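Flovo opens orders for its Sernwood two-arm bench kit

I've been waiting for this one! Flovo has put its Sernwood kit on general sale from June, and I got a good long morning with it before the order page went live. For anyone who missed the first batch, it's a pair of table-mounted arms with grippers, the rail they bolt to and a licence for Zavala, the software that runs them. Lead time is 3 weeks, and you can add a second licence if two of you share the bench.

I went straight for small parts, which is where cheaper arms usually annoy me (bottle caps are my favourite test, they roll off everywhere).
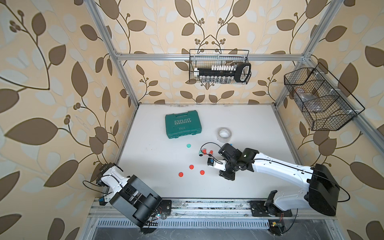 Embla Lie reckons the arms are the easy bit to like and the software is what you should ask about. She ran the early version for nearly 47 hours and says the setup screens were a slog, though support did write back the same day.

Fair point, and I'd say the setup is still slow. I had to restart Zavala once before it found both arms, and the manual skips a whole page on cabling. After that I was happily jogging things about with the hand controller, and the grip force slider is lovely – much finer than on the old Wallside kit I learned on.

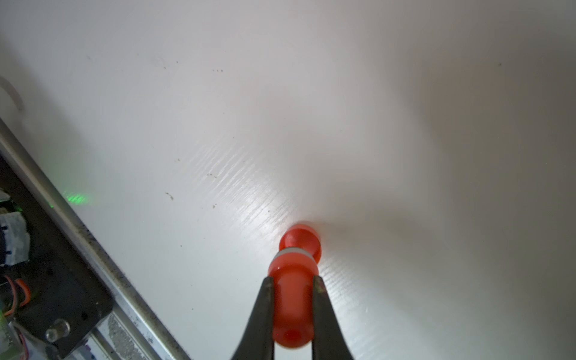 Wrist camera view, with a small red piece in the gripper. Photo: Randi Eide

Spare fingertips are sold separately in packs of 3, and Flovo tells me a softer set is coming later. I'll have a go with those when they turn up, and a proper review will follow once I've had the kit at home for a bit.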